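4.2 Opening a cupboard, clearing a bench

Claims that robots are nearly ready for housework tend to rest on one good run. We wanted to know what happens on the others. The kitchen was simulated, which already favours the machine: no grease, no swollen timber and no one walking past. We ran 1,126 episodes with the Becerra controller and scored each one by hand.

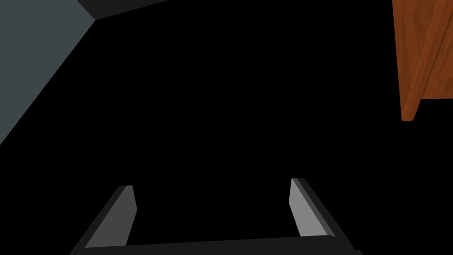 A wrist view carries very little to go on, and most planners we tried had to lean on a stored model of the room. Escobedo argues that this is acceptable at home. We are less sure – people move things.

The bench task is the one usually shown to visitors. It mixes a cordless drill, a roll of paper towels, a mug and a wine glass on one wood-grain counter (Figure 3), and each calls for a different grip.

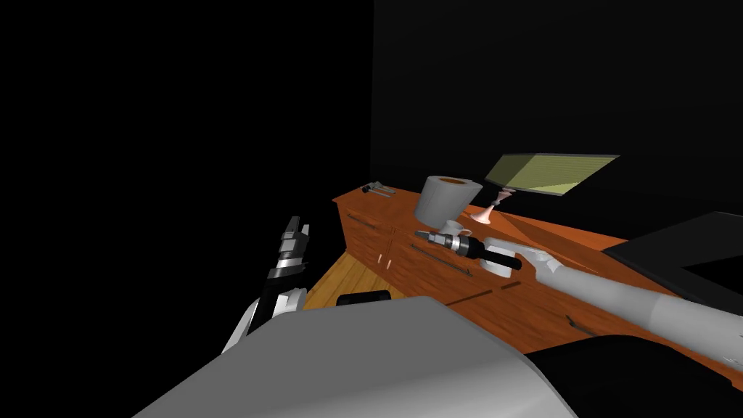
Figure 3. Bench task, simulated kitchen. Right gripper on or near the drill; left gripper open.

Of all episodes, 555 met our definition of success, and that definition was generous. We allowed 30 seconds of hesitation and up to 3 fresh attempts before calling a failure. A person doing paid work would not be given either.

Handles were worse than loose objects.
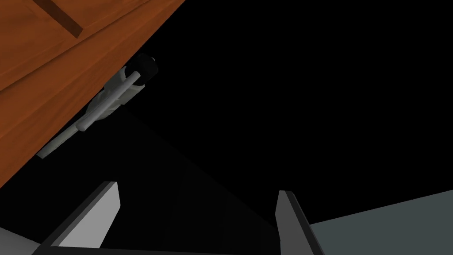 Small errors in approach angle mattered more than grip force, and retraining on the Stillow set in February did not change our view. We would not call this a solved chore, even in a rendered kitchen.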